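Washing Up Without a Dishwasher

16 September 2021

The dishwasher quit in August. I had a repair place called Bravex come look at it, and they said the pump was gone and the part was on back order. A new machine of the size we have would run $804 before installation. I decided to wait on the part and wash by hand, and I have been doing that for a few weeks now.

I grew up washing dishes by hand, so I thought I knew how. What I had forgotten is how much of it depends on the sink. Ours is a single rectangular basin set into a black speckled counter. There is no second bowl for rinsing and no built-in drainboard. The counter hides crumbs and water drops very well, so I now wipe it twice, once when I think it's dirty and once when I think it's clean.

Plates are the main thing. We use two sets, the plain white ones and the patterned ones with the yellow and green print, and they get mixed together at every meal. I used to stack them flat in the sink, and the stack always came out with grease on the back of every plate. Now I stand them up along the sides and lean them on each other. The forks go in wherever there is room. 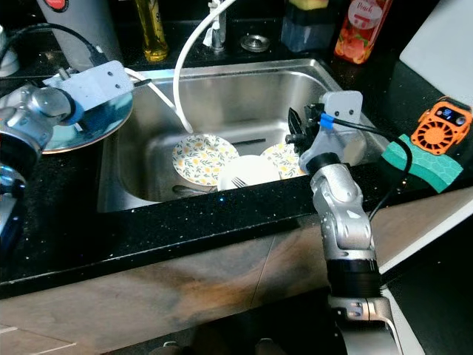
I'd skip standing them up and just scrape better before anything goes in the sink, is what one reader wrote after my last post, and then you can stack them flat and save the space. I tried it for a few days. Scraping does help, and I've kept doing it with a rubber spatula over the trash. But a flat stack still traps sauce between the plates, so for me they go back to standing.

The soap lives at the back of the counter in a dark blue dispenser with the sponge on top. I bought a Tiltus rack for the sponge earlier this year, the kind with suction cups, and it fell into the sink every other night. On top of the dispenser the sponge stays put. I squeeze it out hard at the end of the night and replace it when it starts to smell, and that's all the sponge care I do.

The hose is something I had barely used when the dishwasher was working. Now I use it for every rinse. I pull it down close to the plate and keep the pressure low, otherwise the water hits the curve of the plate and ends up on my shirt. For a plate with a raised rim, I start at the top edge and let the water run down.

I also changed where a plate goes next. My old habit was to reach across the kitchen with it and drip on the floor the whole way. I now set it down at the left side of the sink, partly over the steel rim, so the water has somewhere to go. It sits there a minute while I do the next one, then it moves to the towel. I use a Puketti towel, the heavy waffle kind, folded in half. It holds 4 dinner plates leaned against each other — more than that and they start to slide.

Small things get left behind. Chopsticks are the worst, being thin and dark, and they lie along the bottom of the basin after everything else is out. I've drained the sink, hung up the towel and turned off the light, and then found one the next morning. So I look at the bottom of the sink last, after the plates are done. 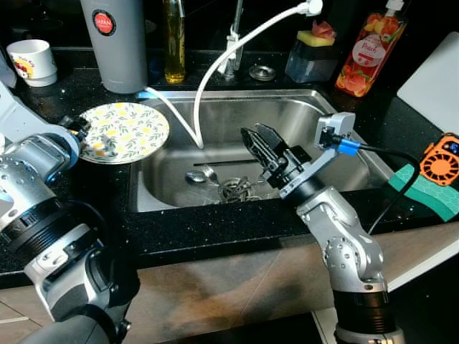

What I'm Changing Next

I want a proper drying rack, but the counter space on the right is where I chop vegetables, and I don't want to lose it. Alipour makes one that folds flat and hangs on a hook. I've looked at it twice and not bought it. The towel works well enough for two people's dishes, though it's damp by the end and needs to be hung over the oven handle overnight.

I'm also going to start washing right after dinner. Egg and rice are easy to get off when they're fresh and miserable after a night in the sink. The part for the dishwasher is supposed to come in next week.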